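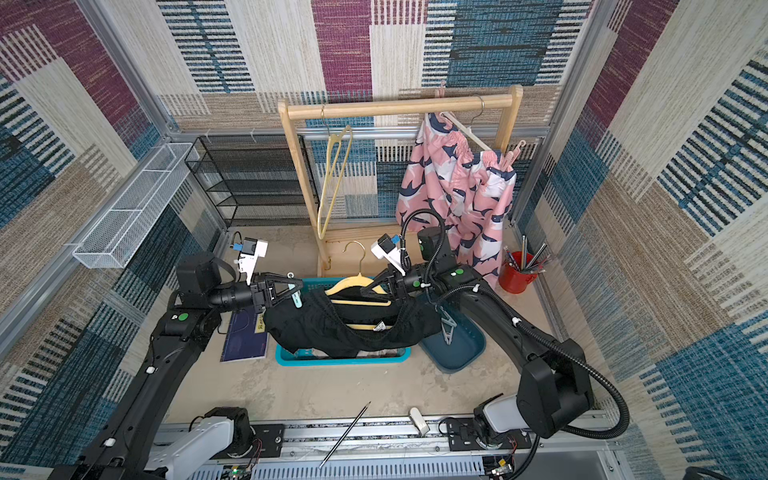 Janaína Barbosa asked after the last class whether shrinkage and stretching are the same fault seen from two sides. They have separate causes, and the notes for this unit take them one at a time.

Unit 2: Why clothes change shape

Relaxation shrinkage. Yarn is under tension when cloth is woven or knitted. Some of that tension stays in the finished cloth. Water lets the fibers move, and the cloth goes back toward its resting size. Most of the loss comes in the first few washes.

Felting. Wool only. The scales on the fiber catch on each other when the cloth is wet and rubbed. It can't be reversed. Wash wool at 30°C or below on a cycle with little movement.

Growth. The cloth gets longer or wider and stays that way. Knits are the worst, above all heavy ones in 100% cotton or viscose. A wet knit carries a lot of water, and the weight pulls on the loops. Dry these flat.
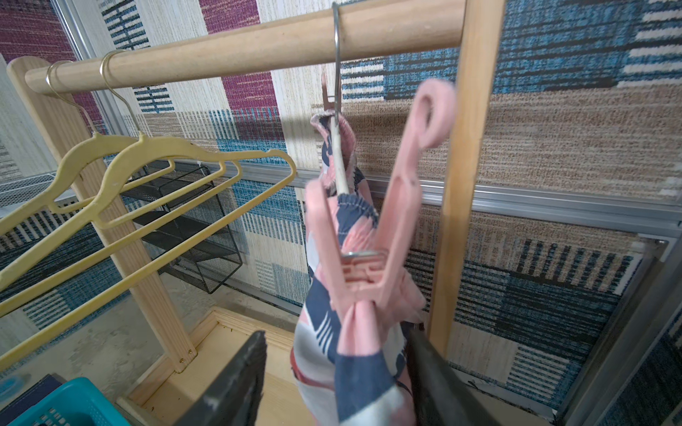 Fig. 2. Hangers and wooden rod.

Storage load. A woven shirt can hang for years with little change. A heavy sweater may drop at the hem and show bumps at the shoulders. Fold it. Skirts cut on the bias should hang for a day before the hem is marked.

Terms to know: grain, bias, loop, recovery, set. 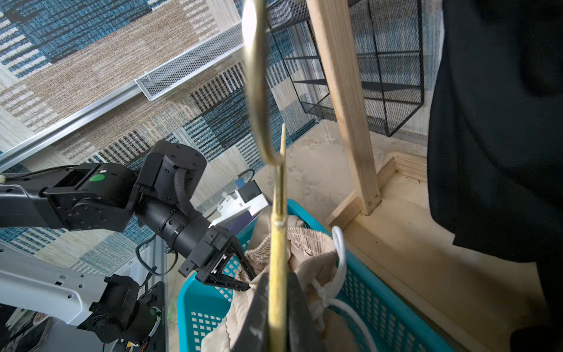 Ankica Papadopoulos
Lecturer, Textiles and Clothing

For the June lab, bring one woven and one knit sample. Mark a square on each with thread, measure both directions, then wash, dry and measure again. Change is the difference divided by the starting length, times 100. Record warp and weft (or wales and courses) on separate lines. Lab sheets without the starting lengths will be handed back.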